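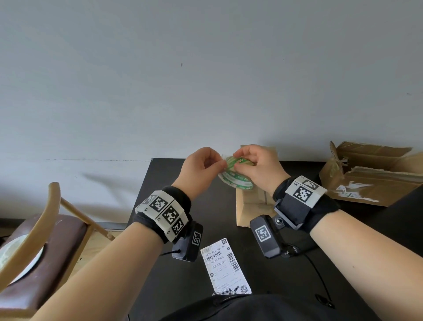 Swap parcels – where we are, what to fix before the next round

4 Jun 2022

Quick one this time, typing this between the post office and dinner. The June postcard and small-print swap is closed. 334 parcels signed up, which is a record for us, and the thread on Findby is already 1121 messages long so please stop asking for tracking in there, use the form.

First, postage. The small parcel rate went up again and a lot of you got caught at the counter. Weigh it at home. Kitchen scale is fine. The limit for the cheap band is 300 grams and that includes tape, padding, the lot. One member came in at just over with a lovely letterpress set and paid nearly double. Painful.

Second, addresses. Write them on the box AND put a slip inside. Labels come off. We had 3 parcels come back to the Filtano address with no readable name on them at all, and I'm still trying to match them up by handwriting. If you sent something with a pressed fern in it, please get in touch.

Boxes. Reuse is good, we've always said reuse. Old box, corners a bit soft, no problem. Just cover the old barcodes, becuase the sorting machines read whatever they find first and your parcel goes on a tour. 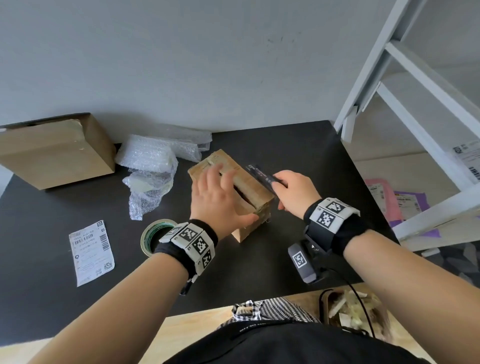
Cards going into a well-traveled box.

Cards go in upright or flat, up to you, but not rattling. A bit of folded newspaper each side does it. Rubber bands NO – they dent the edges and people do complain, to me, at length. Paper bands are nice. So is a glassine envelope if you have them lying around.

Customs forms for anyone sending abroad. "Gift" is not a description. Put "printed postcards, paper" and a small value. The Emis people (our overseas group, for newer readers) had a whole batch held for two weeks last year over blank forms and it soured things a bit. They are back in for this round, very glad to have them.

What's coming your way: theme was Harbors and Kitchens, don't ask me how that won the vote. I've seen a few early ones. Lots of lemons. A really great linocut of a ferry done in two blues. Somebody did the whole Kütt waterfront as a fold-out, it's about as long as my arm and I want to keep it but it isn't mine.

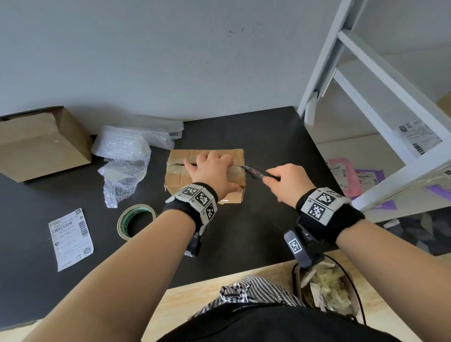

Shallow cuts along the tape, please.

Opening: go easy. Blade just through the tape and no deeper. Every round we get at least one sad photo of a print with a neat line across the sky. Cut away from you, other hand well clear of the line you're cutting. And hang on to the box if it's still sound, you'll want it for the fall swap.

When it arrives, mark it received. Two clicks. Half the "missing" parcels last time were sitting on someone's shelf. Then write your sender a note, doesnt have to be long, just say which one you liked.

Fall theme suggestions open now, same form, bottom of the page. Current front runners are Weather, Night Trains and, again, Lemons. Voting closes at the end of June. Dues same as before. If your address has changed tell me before you tell the thread.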